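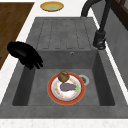 Home Manuals Under-Sink Spares Contact

Badeo Under-Sink Water Filter: Owner's Guide
Section 4: Fitting the unit and first flush

Read the whole section before you turn anything off. Most of the calls Veronika Fuchs takes on the help line come from people standing in a dark cupboard with a spanner in one hand and step 6 in the other.

4.1 Before you start

You will need an adjustable spanner, a torch, a bucket, an old towel and the thread tape from the small bag. The small bag is taped inside the lid of the carton. Everyone throws away the lid.

Empty the cupboard. All of it, including the silver polish you bought in February and the eleven supermarket bags full of other supermarket bags. The canister hangs vertically and needs 900 mm of clear height if you ever want to change the cartridge without removing the door.

CAUTION: Connect to the cold line only. Hot water softens the cartridge seals, and the warranty does not cover softened seals, however politely you write.

4.2 Mounting the bracket

1. Hold the bracket against the side wall of the cupboard, arrow pointing up. The arrow is small. Up is still up.
2. Mark the two screw holes in pencil.
3. Check what is on the other side of the wall. If it is the dishwasher, use the short screws.
4. Drive the screws until snug, then hang the canister on the bracket and give it a tug.

NOTE: Particleboard that has been wet before will not hold a screw. Fit the backing plate, part 2382, and find out why it was wet.

4.3 Connecting the water

5. Close the cold isolating valve under the sink. If it won't budge, shut off the water at the meter and warn whoever is in the shower.
6. Open the cold tap to release the pressure. Leave it open.
7. Put the bucket under the cold hose and undo the nut. The water left in the hose will come out, generally up your sleeve.
8. Wrap three turns of tape clockwise around the valve thread and fit the tee.
9. Push the blue tube into the port marked IN until it clicks, then a further 5 mm. The click is not the end of the journey.
10. Connect the port marked OUT to the tap hose.

CAUTION: Do not use pliers on the plastic collars. Finger-tight plus a quarter turn is plenty. Angus Pollock in our repairs room keeps a tray of collars that had a half turn, and he'd be glad not to start a second one.

4.4 First flush

11. Close the tap and open the isolating valve slowly. Expect some hissing.
12. Dry every joint with the towel, wait ten minutes and run a finger under each one.
13. Open the tap and run it for five minutes. The first water may be grey with carbon dust. It is harmless, though it makes a poor cup of tea, so tip it on the garden.
14. Write the fitting month on the sticker and put it on the canister, where you'll see it. Change the cartridge (part 3191) every six months.

NOTE: If the flow is weak after flushing, look for a kink in the blue tube before ordering anything. If the tap spits, that's trapped air, and it should settle by Tuesday if you fit the unit on the weekend.

Next: Section 5, Changing the cartridge

Was this page helpful? Share 11 comments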